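Losow twin-arm kit, one term in

Bought for the Fambridge after-school robotics club in April, school paid, £862 for the pair with base plates and cables. No freebies, nobody asked me to write this. We run it 2 evenings a week with years 9 to 11.

Building it. Fine mostly. The links clip together well and the motor joints feel solid enough. Manual is poor – the diagrams for left and right arms are swapped on one page and we bolted an elbow on backwards before anyone noticed. Lost an evening. Allow three sessions, box says one.

Software installs ok on the older laptops. Calibration is the bit I'd mark down. You do it joint by joint, then again if anyone knocks the bench, and teenagers knock the bench. Saves properly since the last update though, so better than it was.

Cables too long and they hang. Clip them yourself, cheap ties will do.

What we use it for: folding clothes, which is the task for the Pener schools challenge. Started with tea towels. Easy, got a bit cocky. Then on to a child's hooded jacket, and that's a different job altogether. Sleeves are the trouble. One arm has to hold still while the other brings the sleeve across, and the group spent ages argueing about which goes first.

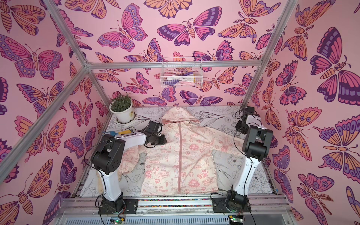

Grippers close nicely on thick fabric, less so on thin stuff, the tips slide off. We stuck a bit of rubber on. Best run so far was roughly 68 seconds for a full fold, hood included, not pretty.

Looked at the Yuen set as well, dearer and only the one arm, so no good for this.

Would I buy again, yes. Four stars, would be five with a proper manual. Spare motors take ages to arive so order one with the kit.

Related reviews
Yuen single-arm starter set
Bench clamps for school workshops
Soldering irons for beginners

© 2021 Fambridge Robotics Club | Contact | Back to top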